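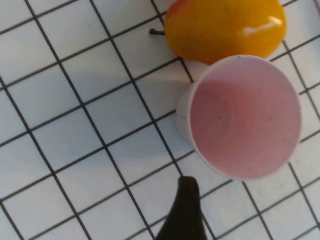 附件一:腕部相机画面,网格台面上的梨和白色杯子

工单标题:开放日演示,抓梨动作在接近阶段中止
提交人:Milagros Muñoz(演示组)
处理人:Lizeth Sánchez(技术支持)
站点:Cáceres 展厅,二号演示台
设备:Porer 两指夹爪,Rosau 控制软件
优先级:高
状态:已解决,留一项待跟进

问题描述(Milagros Muñoz)

2018年4月1日开放日,二号台的节目是让机械臂从网格台面上取梨,再放到台面左侧的空位,杯子不动。上午第一场正常。第二场开始后,手臂下降到接近位置就停住,界面提示“目标轮廓不完整”,随后退回起始位。重试后同样停住。第三次重试时手臂没有停,但是下降位置偏向杯子一侧,我按了暂停,没有碰到。

现场观众约70人,分批看。第二场改成由讲解员讲夹爪结构,没有再让手臂动。下午还有两场,其中一场是 Holton 来的参观团,他们事先指定要看取放动作,所以请尽快处理。

物品和彩排时用的是同一套。台面网格没有换过。灯光我不确定,早上布展的同事挪过一盏落地灯。

控制软件没有升级。夹爪在二月份换过一次指尖,之后彩排过几回,没有出现这个提示。

回复一(Lizeth Sánchez)

收到。请先不要重启控制柜,重启会清掉接近阶段的缓存画面。请提供:

当前夹爪参数页的数值;
演示脚本的文件名和最后修改时间;
腕部相机画面一张,在手臂停住的位置截取;
暂停时手臂有没有报碰撞或者力矩超限。

另外,请确认台上的安全围栏已经关好,观众区和台面之间没有人进出。排查期间我会让你们手动点动,需要有一个人一直拿着示教器。

回复二(Milagros Muñoz)

围栏已关,示教器在我手里。

参数页:速度40%,闭合力度255,张开位置为默认值。没有碰撞报警,也没有力矩报警。

脚本是“开放日_取梨_终版”,修改时间在今天早上开馆之前。不是我改的,我去问一下。

截图见附件一。

回复三(Lizeth Sánchez)

看了附件一。有几点:

梨太靠画面上方,上缘已经出了画面,只剩下半部分。软件在接近阶段要再做一次轮廓匹配,轮廓不闭合就会中止,提示内容和这个情况一致。

杯子离梨太近,几乎挨着。杯口朝上,从相机角度看,杯口占的面积很大,软件有可能把它当成主要目标。第三次偏向杯子,我怀疑是这个原因,但一张静态画面证明不了,要看识别日志。

梨皮上有一块很亮的反光,在靠近画面右上的位置。反光会让颜色分割缺一块,一般不至于让动作中止,不过和前一条叠在一起就不好说。

还有一件和本次报错无关的事:力度255是满量程,取梨不需要这么大。这个值是谁设的?

请把识别日志导出来发我。路径在“诊断”菜单里,选最近三次运行就可以,不用全部导出。

回复四(Milagros Muñoz)

日志已上传(附件二,文本)。

脚本的事问到了。早上布展的同事觉得梨离杯子太远,观众从侧面看不到两样东西在一起,就把梨往杯子那边挪了,并且在脚本里改了接近点。他改的是接近点的横向坐标,没有重新示教观察位姿。力度不是他改的,可能是换指尖以后做夹持测试时留下的,彩排时我们没有看这一页。

落地灯他也承认挪过。

回复五(Lizeth Sánchez)

日志看完了。前两次运行,初始识别都找到了梨,到接近阶段轮廓匹配失败,原因字段写的是“目标触及图像边界”。第三次运行,初始识别给出两个候选,一个是梨,一个是杯口,软件选了杯口。杯子内壁是浅粉色,梨靠左一侧带橙红,脚本里的颜色范围放得很宽,把两者都包进去了。

也就是说有两个问题,一个是观察位姿没有跟着接近点改,一个是颜色范围太宽。第一场能跑通,我估计是因为当时还没有按新位置摆,请确认。

处理步骤如下,请按顺序做,每一步做完回我一下:

一、把脚本恢复到彩排版本。菜单“脚本”,“历史版本”,选布展之前的那一条。恢复以后检查接近点坐标,应该和彩排记录一致。

二、把梨和杯子分开。梨放回彩排时的格子,杯子往观众方向移,保证张开的两根手指从任何一侧下去都碰不到杯壁。

三、手动把手臂点动到观察位姿,看腕部相机画面。梨必须整个在画面里,四边都要看得到网格。如果差一点,调手臂,别挪梨。

四、颜色范围收窄。目标色只保留黄到橙黄,去掉偏粉的一段。收窄之后在界面上点“预览”,杯口不应该再被标出来。

五、闭合力度改成40。保存之后先空夹一次,再夹梨。

六、落地灯移回原来的位置,或者直接关掉,用顶灯。

回复六(Milagros Muñoz)

第一场确实是按彩排位置摆的,挪动是在第一场结束以后。脚本早上就改好了,但第一场加载的还是旧的,我们中间重新加载过一次。

一到三做完。第三步调了两次,梨现在完整地在画面里。

第四步,预览里杯口已经没有标记,但是梨左侧偏红的那一小块也不算进去了,轮廓缺了一角。要不要紧?

回复七(Lizeth Sánchez)

把下限往橙色方向放宽一格,再预览。梨的轮廓闭合、杯口没有标记,就可以。如果两者不能同时满足,就换一个内壁不是粉色的杯子,展厅茶水间应该有。不要为了凑参数一直试,下午的场次要紧。

回复八(Milagros Muñoz)

放宽一格以后可以了,两者都满足。杯子没换。

五、六做完。灯关了,梨上的反光还有,比之前小。空夹正常,夹梨正常,力度40时梨没有滑。

连续跑了五次完整动作,都到位放下。其中一次放下以后梨滚了小半格,停在网格上,没有掉。

回复九(Lizeth Sánchez)

滚动是因为松开时离台面偏高。把放置高度降一点,手指松开之前让梨先接触台面。速度维持现在的数值,观众看得清楚,不用加快。

下午演示前再做一遍:加载脚本之后看一眼脚本名和修改时间,再看一次腕部画面预览。这两项写进开场前的检查单。

Holton 那一场开始前请把脚本目录设成只读。

回复十(Milagros Muñoz)

放置高度已降,又跑了三次,梨不滚了。目录已设只读,密码在我和值班主管那里。

下午第一场结束,正常。

Holton 参观团那场也结束了,取放动作跑了四轮。参观团有人问能不能换成让手臂拿杯子,我说今天的脚本只取梨,没有临时加。还有人问腕部相机的画面能不能投到大屏上,这个我答应回去问。

回复十一(Lizeth Sánchez)

可以投屏,Rosau 的监看窗口支持单独输出到第二个显示器,只读,不影响控制。说明我另外发你。注意监看窗口默认会显示识别框和置信度,给观众看的话建议关掉数字,留框就行。

拿杯子需要另做脚本和夹持测试,杯壁薄,力度要从低往上试,请单独开工单。

处理结论

直接原因:演示脚本的接近点和物品位置被改动,观察位姿没有同步修改,梨超出腕部相机画面边界,接近阶段轮廓匹配失败。
次要原因:颜色范围过宽,杯口内壁被识别为候选目标。
附带发现:闭合力度停留在满量程,已调低。
措施:恢复脚本,分开物品,收窄颜色范围,调整放置高度,脚本目录只读。
遗留:更换指尖后的参数复位没有写进维护流程,由 Lizeth Sánchez 跟 Porer 的服务人员确认复位清单后补上。落地灯的位置请演示组在地面贴胶带标记。

补充(Milagros Muñoz)

胶带贴了。一号台的闭合力度也查了一下,同样是满量程,已经一起改掉,请在一号台的记录里补一笔。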